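Storkuvlow brings show flats back to Carroll Quay

PRESS RELEASE – for immediate use
January 15, 2025

Lettings firm Storkuvlow has opened the doors on its first furnished flats at Carroll Quay. 224 homes in all, one and two beds, every one let with furniture included. First tenants move in from May.

Glass coffee table, big grey rug, grapes.

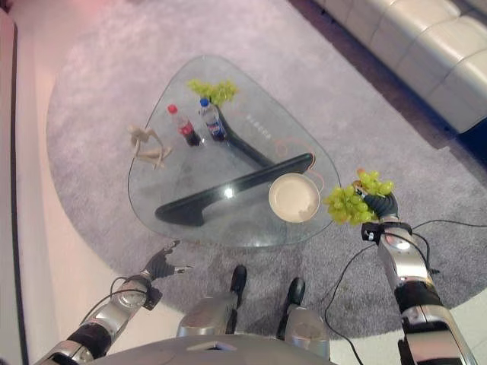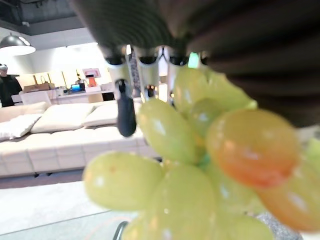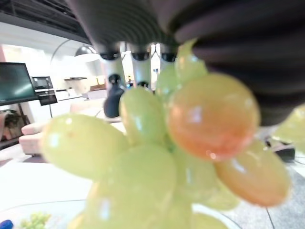

Furniture packs come in three styles, chosen when the lease is signed. No extra deposit for furniture. Tenants who'd rather bring their own sofa can have ours taken away free of charge, one weeks notice please.

"People are tired of moving a bed up four flights of stairs every year," said Carmela Garrido, head of lettings. "Turn up with a suitcase. Thats the idea."

Leases run from 11 months. Pets by agreement – cats usually fine, dogs on lower floors. Bike store, parcel room, shared roof garden (planting to be finished in spring). Heating and broadband billed together, monthly.

Interiors by Gretano, under lead designer Hemant Semwal. "Rounded corners, thick rugs, colours that don't shout," he said. "We wanted rooms you can put your feet up in."

A second building, Hato House, is at planning stage and would bring the total on the site to 367 homes. Drawings go on show in the ground floor lobby later this spring, comments welcome from neighbours.

Viewings by appointment, evenings included. Bring photo ID and proof of income if you want to reserve on the day.

Press contact: Declan Keogh, Storkuvlow press desk. Floor plans and price list on request.

ENDS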